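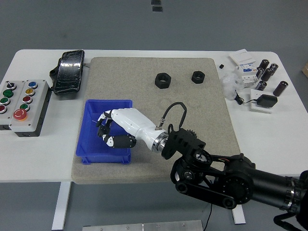 Can I use the printer before I register it?

The printer works without registration, but the labels will carry the word DEMO in the top corner until you enter the code from the delivery note.

Reading time: 4 min

Section 2. First set-up of the Jistix label printer

In this section you will load the roll, connect the printer to the computer and print the first shelf labels. The explanation is for the desk model with the grey lid. If you have the older model from Dernby with the lever on the side, please go to Section 9, where loading the roll is explained separately.

2.1 Loading the roll

1. Switch off the printer and take the power cable out of the wall.
2. Press both side buttons at the same time and lift the lid until it stays open by itself.
3. Take away the orange transport foam. Keep it, you will need it if the printer must be sent back.
4. Put the roll on the spindle. The paper must come from the bottom of the roll, with the printed side looking up.
5. Pull the paper forward under the two guides until it comes out a little from the front slot.
6. Move the guides to the edges of the paper. They should touch it but not bend it.
7. Close the lid. You must hear one click on each side.

Note: A standard roll has 400 labels. Rolls of the long type are also possible, but they do not fit inside the lid and need the outside holder, which is sold separately.

Caution: Do not touch the print head with a screwdriver, a ring or a fingernail. The head is the dark strip inside the lid. After printing it can be hot for several minutes.

2.2 Connecting to the computer

1. Install the Arkiten program first. Do not connect the printer yet.
2. When the program asks for the printer, connect the USB cable and then the power cable, and switch on.
3. Wait until the front light is green and does not blink.
4. In the menu Devices, choose "Add" and then the name of your printer.
5. Type the code of the paper type. For the white shelf label it is 688. The codes of the other papers are printed on the inner side of the roll.
6. Press "Test". The printer gives out one label with a thin border.

If the border is missing on one side, the guides are too wide. Open the lid and repeat step 6 of 2.1. If there is no border on any side, the roll is most probably the wrong way round.

2.3 Your first shelf labels

Before you print a big quantity, please decide how you will name your shelves. It is very tiring to change it afterwards, when everything has already been stuck. We recommend a letter for the rack and a number for the shelf, counted from the floor. Small parts in drawers can have one more number at the end.

1. Open "New list" and write one shelf name in each line.
2. Choose the size of the letters. For shelves which are read from the floor, use Large.
3. Choose if you want a barcode under the name. Without a scanner you can leave it out.
4. Print only the first line and hold the label on the shelf.
5. If you are satisfied, print the rest.

Clean the shelf edge with a dry cloth before sticking. On painted metal the label can still be moved during the first minutes, later it will tear.

Note: For cold rooms, use only Dogbe paper with the blue line on the back. The ordinary glue becomes weak in the cold and the labels will fall off.

2.4 When the light is red

Red and blinking: the lid is not closed completely, or the roll is finished.
Red without blinking: the head is too hot. Leave the printer switched on and wait. It will start again alone with the label where it stopped.
No light: check the cable at the back, which must be pushed in quite strongly.

If the red light comes back after every few labels, the air openings under the printer may be covered. Put the printer on a hard surface, never on a cloth or on papers. For cleaning the head and the roller, see Section 5.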